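I keep getting served the same bin-in-the-middle decluttering method, so I tried it properly for 14 days and I have complaints. Thread.

If you've missed it: you take one big plain bin, set it down somewhere you can't ignore it, and everything in the house without an obvious home goes in. At the end of the day you empty it. The version going around now is from the Drundetti blog, but my aunt did this with a laundry tub decades ago and didn't charge for the printable.

The claim is that it takes 6 minutes a day. Remember that number, I'll be coming back to it.

First problem. The bin works great as a place to put things. It's terrific at that. We filled it before lunch on day one. Hair ties, a flashlight, one swim goggle strap, a library card, batteries of unknown status. The house looked better immediately and I can see why people post their "after" shots at that exact moment.

Notice how many of those "after" shots have a full bin just out of view. I went back through a bunch of them. Very few people show you the bin.

Second problem is the emptying. The blog says pick up each item and "return it to its zone." Okay. What zone does a hairbrush live in when three people use it in two bathrooms and a car? It's in the bin because it has no zone. That was the whole reason it went in.

People will say "then make a zone." Sure. I made a zone. It was a drawer. By the weekend the drawer was a second, smaller bin with a lid made of countertop.

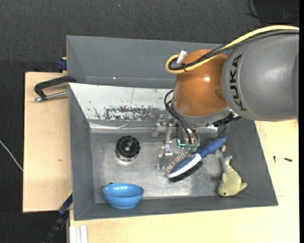 Brushes and soft toys were the worst for us by a mile. Everything flat or boring (mail, chargers, coasters) went back where it belonged without much fuss. The stuff people touch every day and drop wherever they happen to be standing came right back to the bin the next morning.

I started keeping a tally on the fridge. 21 items went into the bin more than once over the two weeks. The same 21 things! At that point it's a commuter lot.

And the plush. If you have kids you already know. A stuffed animal goes in the bin at 4 pm and at bedtime it is suddenly the only one that matters, the one they have always loved best, and you're up to your elbow in phone chargers looking for it in the dark.

The blog's answer to this is that soft toys should have "a dedicated basket by the bed." We have one. It's full of socks.

Now, the bin itself. There are people selling bins for this. Plemov has a "reset bin" with a felt liner and little dividers you can move around. I borrowed one from a neighbor before spending money on it and I'm glad I did.

The dividers fall over if you put anything taller than a paperback next to them. The liner collects hair. If there's a brush in there with any hair on it at all, and there will be, you'll be picking it out of felt with your fingernails.

A plain hard bin wipes clean with a damp cloth. Any bin you already own is fine. Gray is fine. Ugly is fine, maybe even better, because you won't be tempted to leave it out as decor.

One thing on size, where I think the advice is flat wrong. They all tell you to go big so you only need one. A big bin means small things sink to the bottom and you forget they exist. I found a thermometer we had already replaced.

I switched to something shallow for the second week and that helped more than anything else in this thread. You can see what's in it. It fills up fast and looks bad, so you deal with it. Big bins let you put it off.

Back to the 6 minutes. I timed it most nights with the oven timer. The quickest I managed was 11, and that was when half the household was away. A normal evening was closer to twenty. Every trip upstairs with one hair clip counts, and I don't think whoever came up with 6 has stairs.

Someone in my replies says I'm doing it wrong and should sort "by room" inside the bin first. I tried that too. Now you're handling everything twice, once to sort it and once to put it away. I'd like to see the version where that's faster.

Other reply: "just own less." Fine, yes. A brush and a toy for each person isn't some kind of hoard though. We donated 2 bags in the spring and the floor looked the same by the end of the month.

Things I'll give it credit for. Vacuuming is easier when you can sweep through a room and clear the floor in one pass. Lost items have one place to be looked for. The nightly argument about whose stuff is whose got shorter, or at least moved to a different spot.

Things I don't buy: that it "trains the family." It trained me. Everybody else learned that there's a bin.

What we're doing now, for anyone who asked. Shallow bin, by the stairs, emptied when it's full and not on a schedule. Brushes stay out of it completely and go in a cup in the downstairs bathroom. One cup, all the brushes, no system.

Toys get one rule, which is that if it's on the bed list it can't go in the bin. The list is taped inside the closet door and currently has five names on it. There are negotiations in progress about a sixth.

Will report back in October if the cup survives. Muting this for the evening, there's a bin to empty.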